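Last updated: 2020-09-22

Cekdale's refill table is back, and it's bigger than before

Good news for anybody who has a cabinet full of empty squeeze bottles (I have two cabinets, so no judgment) - the refill table at the Velau market hall in Cekdale is open again after being shut for 6 months. I stopped by on opening morning with a tote bag and came home with a lot more dish soap than I had planned on.

If you never made it over there before, it works like this. You bring a clean, empty bottle, or you buy one at the table, and you pay for whatever goes into it. Dish soap, hand soap, white vinegar, laundry liquid and a floor cleaner that smells like oranges, all out of big drums from Paiva, the supplier over in Prerosen. Hand soap is new this time, and it was easily the most popular thing while I was there!

The other new thing is the bottles themselves. They used to be plain clear ones and people kept mixing them up at home (vinegar in the soap dish, don't ask me how I know). Now there's a color for each product, and red is for the floor cleaner. The table has 300 bottles to start with and more on order for November. They cost four dollars each, and if you get tired of yours you can bring it back and get the full four dollars again, as long as it isn't cracked.

I like the ones with measuring marks molded into the side best. My floor cleaner gets diluted, and I've been guessing at it for years with a coffee mug. With the marks you just pour up to the line you want and top it off with water at the sink.

A few things are different from last spring. Only two people can be at the table at once, you need a mask, and the staff do all the filling, so no more working the pumps yourself. The line was roughly 29 people long when I got there, which sounds terrible, but it moved along fine and everybody was in a good mood. I spent the wait trading stain tips with the woman ahead of me and I'm trying hers on the couch tonight.

Bring bottles that are rinsed and dry, with the lids, and peel the old labels off if you can. Glass is okay too, but they won't fill anything that used to hold bleach or motor oil. Payment is card only for now. The table is inside the north entrance, past the bread stand - and yes, the bread stand is open again too, so go hungry.

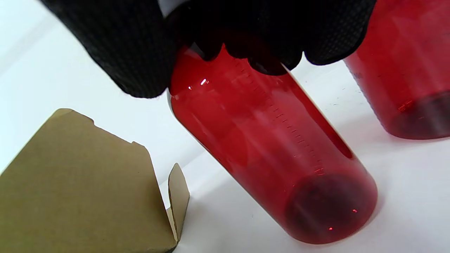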